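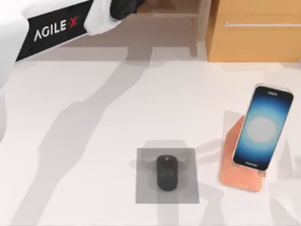
Render: Vangelis Liapis

Home Docs Data Releases Issues

Kestis: groundwater levels from shallow wells

Kestis is a table of manual and logged water levels from 102 shallow wells in the Buto and Jullell drainage basins. It is distributed as CSV with a separate station file. This card covers release 2, dated 7 May 2021.

2 comments 40 shares

Contents

levels.csv holds one row per reading. stations.csv holds one row per well. flags.csv lists the quality codes and their meanings. The notes folder contains the transcribed field sheets as UTF-8 text, named by station code. The scripts used to build the tables are in build and need only the Python standard library.

Columns in levels.csv

station: station code, text. Codes starting with B are in Buto, codes starting with J are in Jullell.
time_utc: time of reading, ISO 8601, always UTC. Field sheets were kept in local time and converted at import.
depth_m: depth to water below the measuring point, in meters, positive downward.
level_m: water level above the local datum, in meters. Calculated as mp_elev_m minus depth_m.
method: T for steel tape, E for electric tape, L for pressure logger.
flag: quality code. Blank means the reading was checked and accepted.

Missing values are empty fields. Older copies used -9999, and a few scripts in circulation still test for it.

Columns in stations.csv

station, basin, lat, lon, mp_elev_m, total_depth_m, casing, screened, opened, closed. The measuring point is the north side of the casing rim unless the notes say otherwise. Coordinates are rounded to a 1000 m grid at the request of landowners. Do not use them for distance calculations between neighboring wells. Elevations are not rounded.

Collection

Tape readings were made by field staff from Kyriakidis, the survey contractor for both basins. Each visit called for a repeat reading. If the pair disagreed by more than the tolerance on the field sheet, a further reading was taken and the median entered. Loggers were unvented and corrected with a barometer in each basin. The Jullell barometer failed in April and was replaced by the Buto record for the rest of that month. Affected rows carry flag P.

Logger drift was removed by linear adjustment between tape readings. Where a logger was pulled without a closing tape reading, the segment is left unadjusted and carries flag D.

Quality codes

D: drift not removed.
P: pressure correction taken from the other basin.
R: well recently pumped, recovery not complete.
S: suspect, no cause found.
X: dry at time of visit. depth_m is empty.

A row can carry several codes, written without a separator. R depends on what the well owner told the crew and is certainly incomplete for domestic wells in the dry season.

Known problems

Station J40 was deepened partway through the record. Readings before and after are comparable as levels but not as depths. The old and new measuring points are both given in its notes file, and mp_elev_m in stations.csv is the new one. level_m has been calculated with whichever applied at the time.

Several Buto stations share a casing elevation to the centimeter. The surveyor confirmed these as copied values from a site plan. They have been kept, and level_m at those stations should be treated as relative only.

Daylight saving was applied inconsistently on the paper sheets. Tape readings near the changeover may be off by an hour. Logger rows are unaffected.

Changes since release 1

Replaced sentinel values with empty fields. Added the method column. Recomputed all barometric corrections. Removed duplicate rows that came from sheets scanned twice. Station codes are unchanged, so joins against the earlier release will work, but level_m will differ slightly for most logger rows.

Suitable uses

Seasonal and multi-year trends at single stations, method comparison, teaching. The table has no aquifer test results and no water chemistry. It should not be used to set pumping limits on individual parcels.

License and contact

Data are released under CC BY 4.0, scripts under MIT. Cite as "Kestis groundwater levels, release 2". The table is maintained by Vangelis Liapis. Report errors through Issues and give the station code and time_utc of the row. Corrections to the field sheets need a scan of the original page.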